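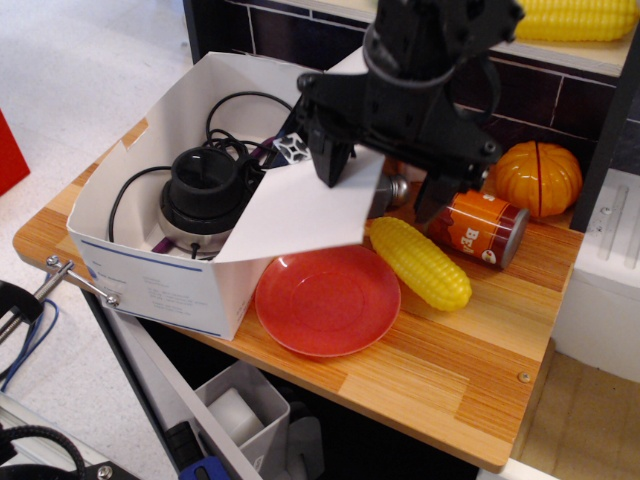

Robot club is back at Tistport, and I have to say I've missed it! We've spent since October getting our gripper, which we call Trando, ready for the tabletop sorting challenge, and I've been doing the arm code – badly at first, then a bit less badly. The hard part is picking. The plastic corn cob is all bumps, so two fingers can grab it nearly anywhere, but the flat red plate is miserable, and if you come in near the box you have those loose flaps to worry about too. My best score so far is 5 good picks in a row, and I did a little dance after the fifth.

We changed the finger pads 3 times (the Fedoruk pads won, if anyone wants to argue with me at the next meeting). The budget from the school is $300 and most of it is already spoken for, so please, please check the spare parts drawer before you order more screws.

The Sudov team has invited us over for a practice round and I'd love a few more people to come along. New members are welcome and you don't need to know any code. Send me a note through the club page and I'll add you to the list.

28/12/2020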